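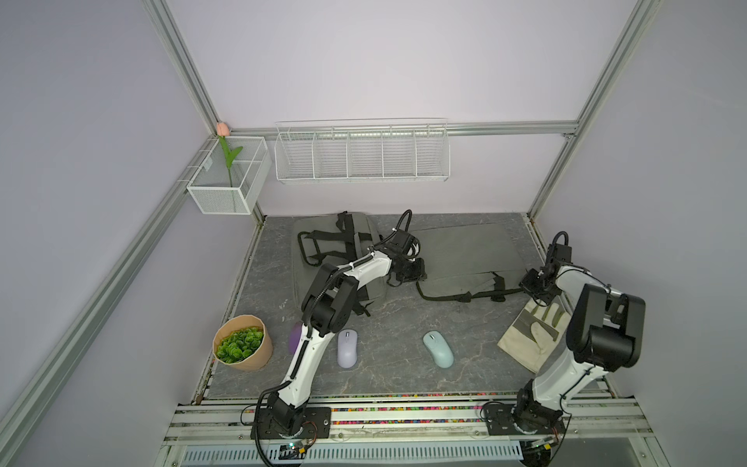 Rosa Tulpe im weißen Drahtkorb

10.06.2023

Eigentlich wollte ich nur den Karton mit den alten Landkarten vom Dachboden holen, und dann saß ich drei Abende lang über der Geschichte von Alberg. Wer hier schon länger mitliest, kennt das ja von mir (und alle anderen sind herzlich willkommen, holt euch einen Tee, es dauert ein bisschen!).

Ich bin dort zur Schule gegangen, und im Heimatkundeunterricht hieß es immer, der Ort sei nach dem Aal benannt, der früher im Bach gefangen wurde. Das haben wir brav gemalt, mit Bergen und Fischen. In einer der Ortschroniken steht es aber anders: Der Name soll von einem Hof stammen, der oben am Hang lag und nach einem großen Brand aufgegeben wurde. Eine dritte Fassung leitet ihn von einem Flurnamen ab, den heute kein Mensch mehr benutzt. Welche stimmt, weiß ich nicht, und ich mag sie alle drei.

Spannend fand ich die Sache mit der Grenze. Alberg gehörte lange zur Herrschaft Fülöp, die auf der anderen Seite des Flusses saß, und musste jedes Jahr im Juli seine Abgaben hinüberbringen — mit dem Kahn, denn eine Brücke gab es nicht. In einem Verzeichnis sind 281 Einwohner genannt, im nächsten 313, und dazwischen liegt eine ganze Generation. Viel gewachsen ist das Dorf also nicht. Meine Großmutter sagte noch »drüben«, wenn sie das andere Ufer meinte, und das klang immer ein wenig nach Ausland.

Auf der ältesten Karte, die ich habe, ist am Rand noch ein Weg eingezeichnet, der mitten im Wald aufhört. Den möchte ich im Juli ablaufen, wenn das Wetter mitspielt. Falls jemand von euch weiß, wohin er früher führte, schreibt mir bitte in die Kommentare — ich freue mich über jeden Hinweis!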